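Juniper Begay on a Second Season of "Hilley"

Juniper Begay had been working in regional theater for 14 years when she was offered the lead in the television drama "Hilley." The series, set in a small river town during a mill closure, was renewed in February for a second season. Ms. Begay spoke with our arts desk about the role, the move from stage to screen, and her plans for the months ahead.

"I read the first script on a bus to Fultport and missed my stop," she said. "My character hardly speaks in the opening episode. Everyone talks around her, and I wanted to know what she was holding back."

Ms. Begay began her career with the Lecomte Players, whose house seats 230. She credits the company's director with teaching her to listen on stage, a skill she considers more useful in front of a camera than any other. The change of medium was still difficult. "In the theater you build the evening from the beginning," she said. "On our first day of shooting we filmed the funeral, and I had not yet met the actor playing my brother."

Asked about the attention that followed the premiere, she was measured. Her days off are spent at home in Gorkbridge, where she cooks, reads and answers letters by hand. "I received over 300 in the first month," she said. "A good many were from people who had worked in mills. Those I answered first."

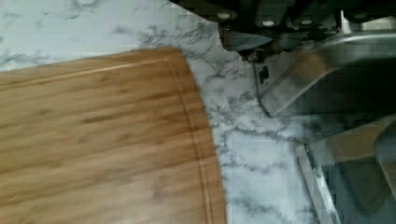
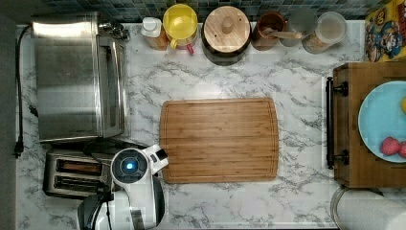 Bamboo cutting board on a marble-patterned countertop, in two views.

The second season will follow the town through the year after the closure, with a larger part for the brother and several new members of the cast. Ms. Begay declined to discuss the story in detail, but confirmed that her character will leave town for at least two episodes – a decision she argued against at first. "The writers were patient with me," she said. "I have read those pages now, and I withdrew my objection."

She will also return to the Lecomte Players for a short run of a new two-act play once filming is complete. Casting for the remaining parts has not been announced.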